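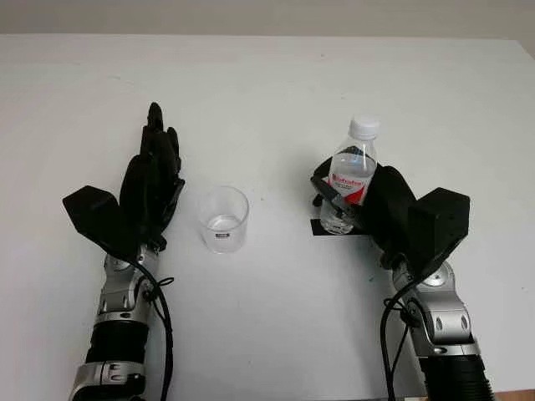

Figure 3. Two-armed setup at a white tabletop, left hand upright with the palm turned inward.

4. Friction Brake Use in Electric Delivery Vans

The previous section set out how energy recovery was measured at the motor. The present section deals with the friction brakes of the same vehicles. A van that slows mainly through its motor places little load on its pads, and operators have often taken this to mean that brake service can be put off. The records collected for this study support that view only in part.
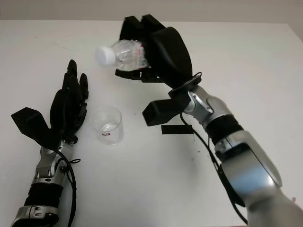
5 min read

The test fleet consisted of 14 vans of one model, all fitted with the Mekum drive unit and all run from a single depot by Plendata. Each van was in service for 193 working days. Routes were assigned by the depot in the normal way, and drivers were not told which measurements were being taken. Pedal position, brake line pressure, motor torque and wheel speed were recorded on every trip. Pad thickness was measured at all four wheels before the first day of service and at each workshop visit, using the method given by Urio and Biwott in their earlier work on city buses.

A stop was counted as a friction stop if line pressure remained above the threshold for more than two seconds. Short applications below walking speed were left out, as every van in the fleet uses its friction brakes to come to rest and to hold on a slope. Trips with missing wheel speed data were also left out. Most of these came from one van with a faulty sensor, which was replaced in December.

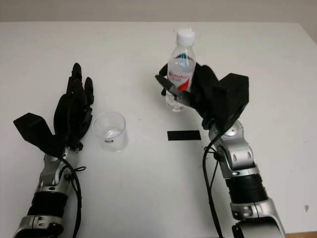
4.1 Results by Route Type

Routes were sorted into three groups: dense urban, suburban, and mixed with highway sections. Front pad wear was lowest on the dense urban routes, where most slowing took place at low speed and within the torque limit of the motor. It was highest on the mixed routes. Drivers leaving the highway tended to brake late and firmly, and the control unit then called on the friction system to make up the difference.

Rear pads followed another pattern. Wear was small in all three groups, but surface rust was recorded at 283 wheel inspections, mostly on vans that had been parked outdoors overnight. In several cases the inner pad had worn at a slant where the caliper no longer moved freely on its pins. Aydoğan reports similar findings for passenger cars that cover short distances in wet climates.

State of charge also had a clear effect. When a van left the depot with a full battery, the control unit reduced motor braking until some charge had been used. Vans on the hill routes therefore relied on their friction brakes early in the shift.

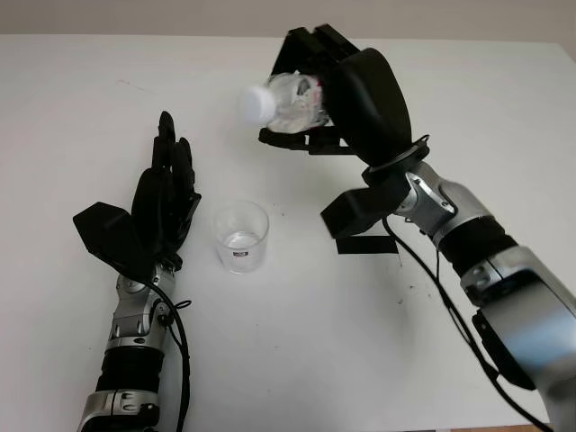
The effect faded once the charge had fallen enough for full recovery to resume, and it was absent from the vans that were unplugged before charging was complete.

The Holteck and Muli pads could not be told apart on wear alone. Kioko and Enache inspected both sets and noted more edge rust on the Muli backing plates, though the number of vans using them was too small to draw a firm finding. Service intervals based on distance are discussed in Section 5.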